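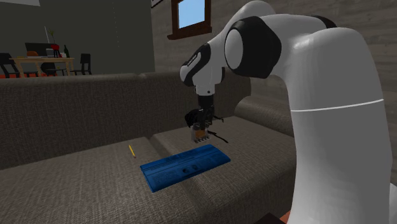 4.2 Demonstration by remote control

Our operators taught the tidying task in simulation, by remote control, and most of what we learned in the first month was about the operators. The setup was plain enough. A person sat at a desk with a hand controller, watched the simulated living room on a monitor, and steered the arm until the requested object had been picked up and put where the instruction said. The room itself was built to be mildly annoying. Small things were left on the sofa, and the sofa has a seam between its seat cushions that a thin object can bridge, as the flat blue item does in Figure 3. In that layout the gripper points straight down close behind the blue item, with the dark glasses-like object right at its fingers, so that the operator must commit to one target while nearly touching another. Real sofas are worse, but real sofas also cannot be reset with a key press.

Figure 3. Simulated living room used for the sofa layouts, with the arm over the right seat cushion.

Each operator gave demonstrations in two blocks. In the first, the controller moved the gripper directly, and the arm's joints followed as best they could. In the second, the operator drove the same arm through Potico, our own mapping layer, which slows the motion as the fingers come near a surface. Potico was written over one long May and has the manners of software written in May: it is polite, it is careful, and it sometimes stops for no reason we can defend. We kept it in the study anyway. Two of the operators said they preferred it, and the others said they preferred it after we told them who had written it, so we have left preference scores out of the analysis.

We recorded 1244 demonstrations in total. A demonstration was kept if the object ended up in the goal region and the fingers were open at the end. No limit was placed on how ugly the path in between could be. This was a deliberate choice, and we defend it with less energy than we did at the start of the project. People who steer an arm through a screen do not move like people reaching for a pencil. They hover. They drift left, think about it, drift back, and then come down in one quick drop, as if hoping the simulator will not notice. A policy trained on such data learns the hovering with great loyalty. Our earliest one would travel to a point above the cushion and stay there, apparently waiting for a thought to arrive.

Three changes helped. First, we trimmed pauses at the start and end of every recording but left pauses in the middle alone, as many of these came just before a change in grip angle and seemed to carry information. Second, we gave the operators a second camera view, from the side. With the main view alone, depth near the seat was hard to judge, and thin objects lying flat were the usual casualties; an operator would close the fingers with full confidence on a quantity of air. Third, we capped each attempt at 90 seconds. Before the cap, some operators treated a failed grasp as a personal matter, and the recordings grew long and, toward the end, rather emotional.

Instructions were read aloud by the experimenter (Ulla Hedlund for all sessions) from a fixed list, so that wording would not vary between operators. It varied anyway. "Put the glasses on the table" was taken by one participant to mean the nearest part of the table, by another the middle, and by a third a spot that could be reached only by swinging the forearm over the backrest in a manner we had not tested. We widened the goal region to cover the whole tabletop and thanked the third participant for finding a collision bug.

For comparison we also collected a small set by hand guiding, using the physical arm in the Ekström lab and a sofa of similar height. There the teacher holds the wrist and walks the arm through the motion. These recordings are smoother and shorter, and the teachers complained only about their shoulders. They are also harder to use, for the wrist camera sees a good deal of the teacher's sleeve. We masked the sleeve where we could and dropped the recordings where we could not. One teacher owned a striped sweater, and all of those recordings were dropped.

Both sets were converted to the Trotar format at a common rate before training. Gripper commands were stored as open or closed, with nothing in between. Section 4.3 describes the split between training and test layouts, including the Flastton layouts, which none of the operators had seen and which several of them later described as unfair.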